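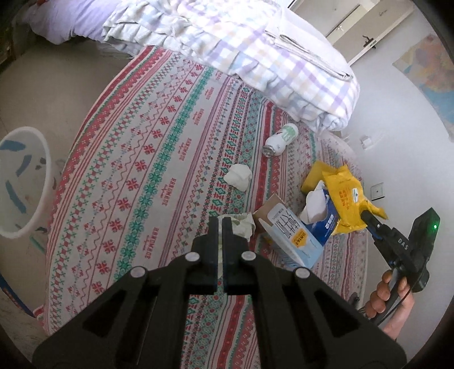

Tissues, a sponge and a box, all out on the snowflake sheet

Hi, I'm Priit Priedītis and I'm looking for two people to join the bedroom tidying sessions I run at Skandard, over in Sornham. If you can't walk past a messy bed without sorting it, please write to me!

You'd clear small stuff off the bedspread - boxes, bottles, cleaning bits - and find each thing a sensible spot. The folded bedding stays at the head of the bed. Sessions last two hours and start at 2 in the afternoon, through June.
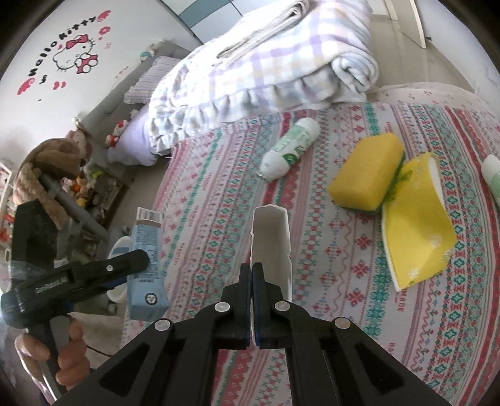
The bed by the Hello Kitty wall, with the plaid blanket folded

No experience needed, just patience with fiddly cartons. Send me a few lines about yourself, or ask for Raimonds Bite at the front desk.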